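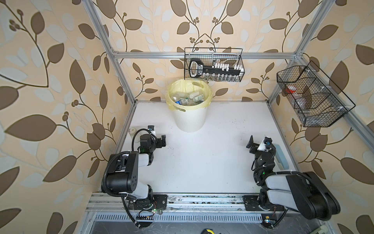 Bottle cell, both arms up, bin lined.

Medent notebook - Contreras bench, January, started 9:20

Purpose of entry: go through the cell rules line by line against the cell itself and mark which ones hold, which need rewording, and which get dropped. The current sheet was copied from the Iltska cell, which had one arm and a fence. Ours has two arms on a common front rail and is reached from that same side, so a number of the lines never fit.

Task for reference: drink bottles from the tabletop into the bin, either arm, any order. Bin at back center.

1. Access side

Old text: "Do not enter the envelope while the arm is powered." Envelope is never defined on the sheet. Proposed: the boundary is the front aluminum rail. Hands, sleeves and tools stay on the operator side of the rail unless both arms are in hold and the enable is released. Both arms, including the one not in use. The single-arm wording let people treat an idle arm as a parked arm, and an idle arm on this cell still has torque on.

The green lights near the arms are not a safe-state signal. I checked the wiring notes: they show power and nothing about motion. Add to sheet in those words.

2. Loose items at the rail

There is a tape measure lying just below the front rail. It is outside the boundary, but cables from the left arm hang down past the rail toward the same area. Rule as written covers "tools on the work surface" only. Change to "tools on the work surface, on the rail or beneath it." Circuit boards and their wires sit near the arm bases below the rail, and a steel tool dropped there is a worse problem than one on the tabletop.

The grooves of the rail have dust and small debris in them. Added to the monthly clean. Vacuum, no compressed air, which would send it into the boards.

3. Speed

Reset and teach mode: cap at 200 mm/s at the gripper, both arms. Keep. The cap is set per arm in the controller and does not carry over when a profile is reloaded, so it has to be read back after every load. I reloaded twice this morning to confirm. It was lost on the left arm one time out of the two. Logged as a fault with Plirance support; until they answer, read back and initial.

Run mode: whatever the profile says, with the operator at the stop and both hands off the rail.
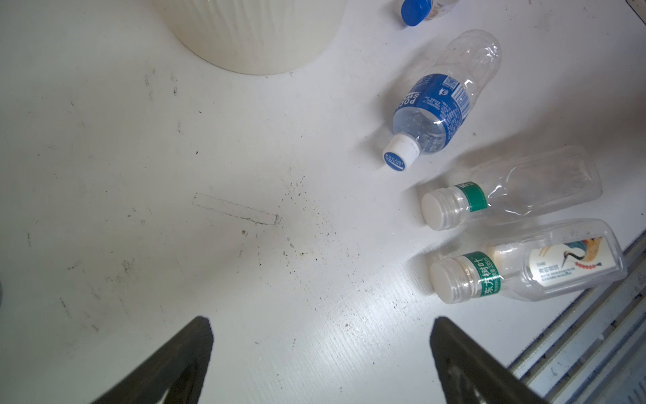
Joel Pruitt

4. Surface condition

The sheet says "surface clean before start" with no test. From the wrist view the specks and smudges are plain enough, and there is a patch of crumbs and dust beside a thin strip-shaped mark a little left of center. None of it affects gripping. It may affect segmentation for the clear bottles, where the only strong edges are caps, labels and neck bands.

Decision: wipe before the first run of a session and after any spill. No wiping between runs. A wipe between runs changes the background inside a block and gives us two conditions where we think we have one. Permanent scuffs stay and are part of the cell. If the top is ever replaced, that starts a new block number.

Open item: whether the strip mark should be treated as a scuff or wiped. I tried a damp cloth on a similar mark near the rail and it came off in part. Leaving the strip for now, noted as present.

5. Bottle preparation

Current rule: "Use empty bottles." Too loose. One of the tea bottles has a little pale liquid near the neck and would still pass as empty for most people. Proposed wording:

- drained, cap off, upside down on the rack overnight
- cap back on and tightened by hand
- label left on, including torn ones
- crushed bottles allowed, but no bottle with a split wall

The reason for cap-on is the boards under the rail and nothing else. We did discuss running some cap-off for variety. Not on this cell until there is a drip shield below the rail.

Residue that has stained the inside is allowed as long as nothing moves when the bottle is tipped. Tip test goes on the sheet. It takes a second per bottle and it is the only check I trust.

Square-bodied bottles: the gripper closes on a flat or on a corner depending on how the bottle lies. Both are valid. Do not rotate a bottle by hand to give the arm a flat side. I found that in the old session notes as a "tip for faster runs" and have struck it.

6. Placing the bottles

The Iltska sheet had a printed grid. We don't want a grid. Current practice is tipping the lot onto the table and leaving it, and I would make that the rule with two limits: nothing touching the bin, and nothing resting on the front rail or its edge. Adjust only what breaks a limit, then hands off.

Overlap is fine. Upright is fine if it happens by itself, and must be noted.

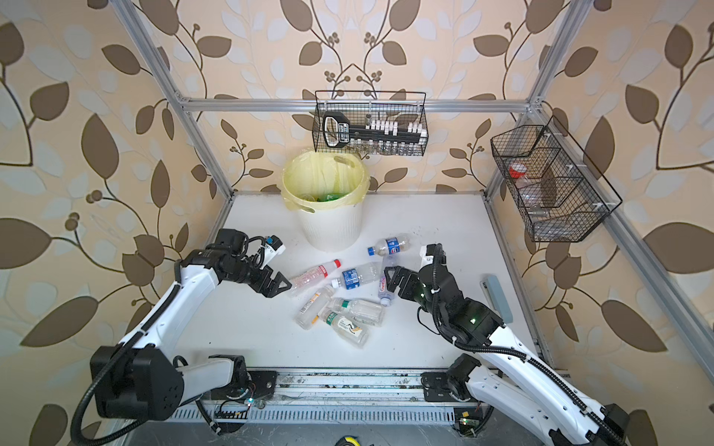

Right arm on the pink and purple label, left arm waiting over the table.

7. Two arms, one pile

This section did not exist on the old sheet, so it is new text and needs review by whoever runs the next block.

7a. One arm grips at a time. The other may hover but must stay clear of the line from the active gripper to the bin. With the bin at back center, that line runs up the middle of the table for both arms, so in practice the waiting arm stays on its own side and low.

7b. The waiting gripper should not sit with its fingertips near a bottle it has not been assigned. A bottle that rolls when its neighbor is lifted can end up between the fingers, and the operator is then tempted to close on it. Back the arm off first.

7c. Handover between arms is not allowed in this block. If a bottle is out of reach for one arm, release it, retract, and let the other arm take it.

7d. Cable check at the start of each session. The corrugated cable on the left arm loops from the shoulder end along the arm. Move the joint through its range at reset speed and watch the loop, not the gripper. Same on the right arm, where the cable runs down from the gripper end.

8. Fixed items

The two wire baskets, one on the back rail and one on the right side, are part of the cell and do not move. Same for what is in them. The clear bottles in the right basket are not task items and the sheet must say so, otherwise a new operator will reasonably try for them. Reaching for that basket with the right arm also brings the wrist close to the side post. Keep-out volume to be added around both baskets. Margin not decided.

The pale blue-gray item at the right of the table was left where it was for all of today. It is a distractor under the current plan. If it is bumped, log it and leave it until reset.

9. Bin

Liner folded fully over the rim before start. If the liner lifts with a bottle or slides in, pause and refold under hold. Empty the bin between blocks or when bottles reach the rim, whichever is first. A bottle that lands on top and rolls out counts as a miss for that bottle, and it may be attempted again once.

Load limit for a block: up to 200 placements, then both arms go to hold for a joint temperature reading. We have not come near it today. The count in the log at the time of writing is 52.

10. Stop conditions

Stop and log, no retry, for any of these:

- gripper contact with the bin wall hard enough to shift the bin
- contact between arms, however light
- liquid seen on the tabletop
- wrist camera dropout on the active arm
- a person across the rail without a called hold

The last one was on the old sheet as "reminder." Moved up to a stop condition. The call is "hold" and the answer is "holding," spoken by the operator with the enable released. Silence is not an answer.
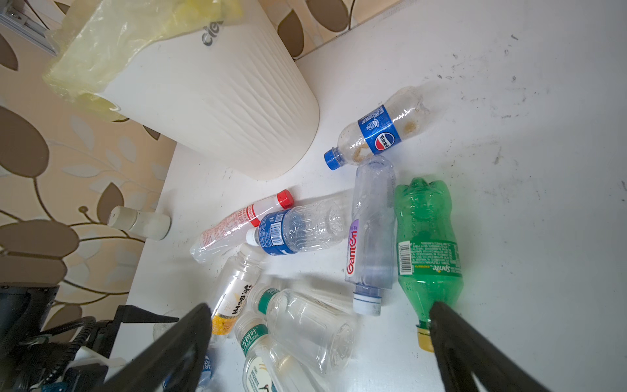 Joel Pruitt, cell engineer, Medent

Notes added 15:40, after reading the draft against the wrist view.

The bottles bunch in the center and lower half of this view, a few of them overlapping or nearly so, with the Sprite bottle between the fingers. Rule 6 is satisfied as far as the bin goes. The small white flip-top bottle at the left edge of the table is not covered by any rule. It is a bottle, it is on the table, and it is not a drink bottle. Options: call it a distractor and list it with the fixed items, or take it out. I would take it out, because the task text given to operators says only "bottles" and two operators will read that two ways. Pending.

The brownish residue in the Pepsi bottle is the case I had in mind in section 5. Tip test before the next session.

Labels: several brands and more than one label language. Operators should log by cap and label color and skip the brand. Neck bands count as label color if there is no other label to go by.

Revision: this draft replaces all six pages of the Iltska copy. Old copy to be marked void and kept in the back of this book. Draft goes on the Contreras bench for one block with changes in pencil, no changes to sections 1, 3 or 10 without a second signature.

To do:
- read-back box for the 200 mm/s cap, left and right separately
- keep-out volumes for both baskets
- drip shield, ask Plirance whether the rail slots can take one
- tape measure back to the drawer
- flip-top bottle, decide

Stopped 16:15, both arms in hold, enable released.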